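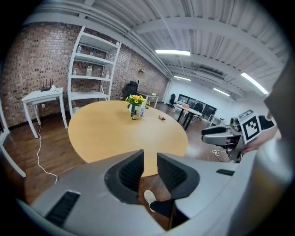

August, a little after 2 a.m.

Fifty-five minutes on the phone with Pramevano tonight to move one phone number from one company to another. It's my own number. I have had it since college and it has outlasted two cars and a marriage, and I was asked to prove it was mine by reading back a code they had texted to it, on a phone that by then had no service.

I should have seen it coming. The old plan with Gasard was fine. It cost too much and the bars dropped to nothing past the feed store, but it was fine. Then Kamlesh Rastogi switched and told me over lunch that he pays 16 dollars a month, and I went home and couldn't think about anything else. Sixteen dollars! I have paid more than that for a phone case.

So: downloaded the app, picked the plan, skipped the part about insurance three times. The app is the whole company, as far as I can tell. There's no store. There is a chat window with a smiling green dot in it, and the dot wanted my account number from Gasard, then my transfer PIN, then my account number again in case I'd had a change of heart. I typed the PIN wrong because I had written it on the back of a receipt from Sepúlveda and the last digit was under a grease spot. It was a 3. I went with 8.

That locked the transfer. Old SIM dead, new SIM not awake yet. I sat on the stairs with a very nice pocket calculator.

I borrowed the landline from Facundo Lagos downstairs, who still has one and was unbearable about it. He brought out a chair for me, and then one for himself. The woman at Pramevano was kind. She put me on hold four times and thanked me for my patience every time, which I had stopped having during the second. She said I was talking to the Brirngate office and that it was hot there. I said it was hot here too. That was the best stretch of the call.

Ticket number ends in 1012, writing it down so I can find it: 1012. Not on a receipt.

The number came back just before midnight. Eleven texts arrived at once, nine of them codes, all expired. One from my sister asking if I was dead. One from Gasard, sorry to see me go, offering me the old plan for less than I've been paying these last six years.

I thought about it longer than I'd like to put down here.

Tested the signal from the kitchen. Two bars. By the window, two bars. Tomorrow I'll drive out past the feed store and see. Need to take Facundo something for the phone. He likes those almond cookies.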